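Games of Chance and the Public: Handout 2
House edge, wagering and why the long run matters

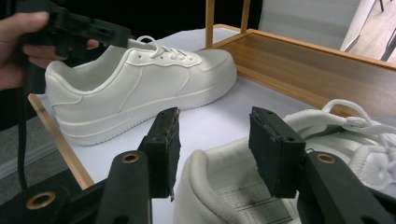
Welcome back, everybody, and thank you for all the lovely questions after the first session (I've tried to work most of them in, so do shout if yours is missing!). We finished last time with the idea of the house edge, and a few of you were a bit uneasy about it, so let's go over it once more before we move on.

Take a single-zero wheel. There are 37 pockets, and a bet on one number pays 35 to 1. If the game were perfectly fair it would pay 36 to 1, and that little gap is where the house makes its living. It comes to 1/37 of every stake, or 2.7 per cent.

Now suppose a player at our made-to-measure casino, Vemirus, stakes £2 a spin for 500 spins. That's £1,000 staked altogether, and the expected loss is £27.03. On any one evening the result could be miles away from that, of course – the average only tells you where things tend to settle.

Wagering requirements
A bonus of £40 that must be played through 40 times means £1,600 in bets before anything can be withdrawn. Work out the expected loss on that at 2.7 per cent and set it beside the bonus itself. You should get £43.24 if you keep the full fraction.

For January
Please read the Prirville chapter, and try the same sum with a double-zero wheel (38 pockets, same payout).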